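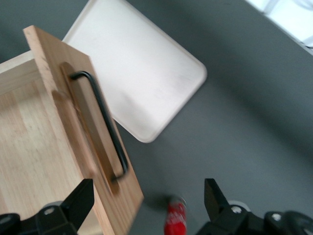
Drawer front in pale wood, black bar handle set into the groove.

Cutstead Drawer Wax, 200 g tin

Every house has one drawer that needs a hip, a knee and some bad language. Cutstead is a plain, hard wax for the runners and edges of wooden drawers, and it smells faintly of church.

Take the drawer right out. Brush off the crumbs, find the takeaway menu you lost in October, then rub the wax along both runners and the bottom edges of the sides. Buff with an old sock. Slide the drawer back in and out a dozen times while people ask what you're doing.

One tin does some 90 drawers, so you may have to start calling on the neighbours. Not for metal runners, floors, moustaches or cheese.

Size: 200 g
Colour: clear once buffed
Order code: 839
Goes with: Brummont runner brush, Steyn felt pads (pack of 32)

Customer note
"Silent now. My husband used to hear me going for the biscuits and no longer does. Five stars." Nosipho Mabuza

Lids are stiff. Use a coin.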